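映画の感想ブログを続けるための、わたしなりの書き方メモ
最終更新:3月

映画を観た直後って、言いたいことが山ほどあるのに、いざ書こうとすると「面白かった」しか出てこないんですよね。わたしもずっとそうでした。ブログ「Botstead」を始めて7年、最近やっと手順が固まってきたので、まとめておきます。

1. 観終わったら30分以内にメモ

きれいな文章にしなくて大丈夫。「駅の場面、長い」「弟の声がいい」くらいの走り書きで十分です。わたしは帰りの電車でスマホに打ち込んでいます(酔いやすい人は駅のベンチでどうぞ!)。あらすじは後で調べられるので、自分がどこで身を乗り出したか、どこで時計を見たくなったかを優先します。

2. 場面をひとつだけ選ぶ

メモの中から、いちばん話したい場面を選びます。先月観たSF映画『Conska』だと、主人公が整備室でひとり朝食をとるところ。宇宙戦の話も書きたかったけど、ぐっとがまん。監督のArnulfo Cárdenasは前作『Taipe』でも食事の場面が妙に長くて、そこを並べて書いたら一気に筆が進みました。前作を観ている人なら、こういう比べ方はかなりおすすめです。

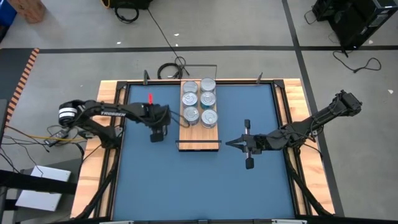

3. ネタバレの線を引く

わたしの基準は「予告編と最初の50分まで」。それより先に触れたいときは、記事を前後に分けて、後半の頭に一行断りを入れます。シリーズものの外伝はちょっとややこしくて、本編の結末を知っている前提で書くかどうか、冒頭で決めておくと迷いません。

4. 書き出しは最後に書く

一行目で固まる人、多いと思います。わたしは選んだ場面の段落から書き始めて、書き出しは最後に回しています。「公開前から話題の」みたいな決まり文句が浮かんだら、たいてい消します。

5. 一晩おいて声に出して読む

夜中の勢いで書いた文章は、朝読むとけっこう恥ずかしい……。つっかえたところを直して、役名と俳優名の表記を公式サイトで確認したら公開です。星の数をつけるかどうかは好みですが、わたしは毎回悩むのでやめました。

次回は、短編映画の感想の書き方をやる予定です。

シェア 50 コメント 7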